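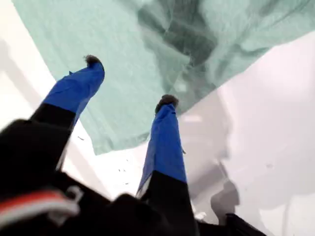 Home Kitchen Linen Paper and Ink Workshop Contact

Keeping old family papers and portraits at home

Marriage certificates, letters and small framed portraits usually fail from damp, light and poor handling, in that order. The notes below cover ordinary household storage. Parchment with a wax seal should go to a conservator before anything else is tried.

Choosing the place

Lofts and cellars are unsuitable. Use a cupboard on an inside wall, off the floor, away from pipes and chimney breasts. A cheap humidity gauge left inside for a month will show whether the cupboard is stable. Steady readings matter more than a particular figure. July is a good time to check, as warm air brought into a cool room raises the damp quickly.

Unfolding

Work on a clean table with dry, washed hands. Cotton gloves catch on torn edges and should be kept for photographs and metal. Open each fold slowly. If a fold resists, stop and leave the sheet in the room for 2 days before trying again. Do not iron it. Remove rusted pins by sliding a strip of polyester film under the metal first. Never use sticky tape on a tear, even tape sold for books.

Boxing

Put each letter in its own acid-free folder and limit a box to 10 folders. Overfilled boxes curl the lower sheets. The Drakero flat box has metal corners and stacks well; the Gredotell is cheaper but the lid bows if anything is placed on it. Label folders in soft pencil with the names and the year of the document. Where a date was written in the old style, copy it as it stands and put the modern year in brackets.

Portraits

Hang painted portraits on 2 hooks, out of direct sun. Fix cork spacers to the lower corners of the frame so that air can pass behind. Dust the frame with a soft, dry brush. Leave the paint surface alone, including any bloom or flaking. Miniatures on ivory warp easily and should lie flat in a drawer.

Copies

Photograph both sides of every sheet in daylight, without flash. Keep one set of files in the house and one elsewhere. File names should match the folder labels exactly.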